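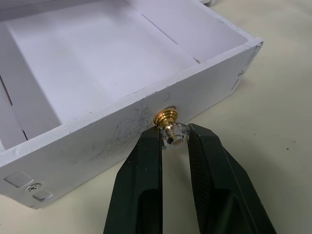

Why does wood move?

A plank of wood looks very still. It lies on the bench and does nothing. But if you measure it in winter, and then measure it again in July, you may find that it has become a little wider. People who make chairs, doors and boats say that wood "moves", and they must think of it every time they cut a joint.

At the Piltwood summer workshop for young makers this is the first thing we teach, before anybody takes a saw. I have written it down for those who want to read it again at home.

Straws inside the tree

A living tree must drink. The water goes up from the roots to the leaves through very thin tubes, so thin that you need a magnifying glass to see them, and in some trees even this isn't enough. Think of a big bundle of drinking straws, held tight with a rubber band. This is more or less how wood is made inside. The lines that you see along a plank, which we call the grain, show you in which direction the straws go.

When the tree is cut down, the straws are still full of water. We call this green wood, even when its colour isn't green at all. Fresh green wood is heavy and cold to touch. After some months the water inside the straws goes away into the air, and the wood becomes lighter. But there is also water in the walls of the straws, and this water comes and goes for ever. When the air is damp, the walls take some water in and become fatter. When the air is dry, they give it back and become thinner.

Wider, but not longer

Now comes the part which many children find strange. When the walls become fatter, the plank grows wider, but its length stays almost the same. Take your bundle of straws again. If every straw becomes a bit fatter, the whole bundle is fatter too, but no straw is longer than before.

Ewan Pryor keeps an oak board on the wall of our workshop only for this purpose. It is 251 millimetres wide in the dry part of the winter. On August 12, 2025 Beca Ifans measured it again and wrote the new number on the wall with pencil. The difference was less than the thickness of her little finger, but it is enough to make a door stick.

What makers do about it

Look at an old door with panels. The panel in the middle is usually not glued. It sits in a groove, which is a long narrow cut in the frame around it, and there is a small empty space left on each side. In damp weather the panel grows into this space. In dry weather it shrinks back. If somebody glues it by mistake, the panel can't move, and one day it splits – sometimes with a loud crack in the middle of the night.

The top of a table has the same problem. A good maker fixes it with screws in long holes, so that the screws can slide a little.

Boat builders use the movement to help them. In some old kinds of wooden boat the planks shrink when the boat stays on land, and thin gaps open between them. When it goes back in the water the planks swell and the gaps close again. For the first day or two you need a bucket.

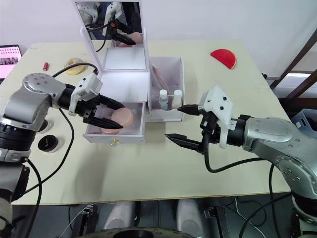

Tegwen Lewis asked if paint would stop all this, because then nobody would need grooves and long holes. It is a good question. Paint and varnish make it slower, as a raincoat does, but the damp air still finds its way in after some weeks.

Try it yourself

You need two thin pieces of wood from the same plank. Ask an adult to cut one along the grain and the other across it, each 78 millimetres long. Draw around both on a sheet of paper with a sharp pencil. Put them in a bowl of water until the next day, then lay them again on your drawing. One of them doesn't fit its line any more. Before you look, try to guess which.

Let the pieces dry slowly on a shelf, away from the heater, and check them against the drawing again after a week.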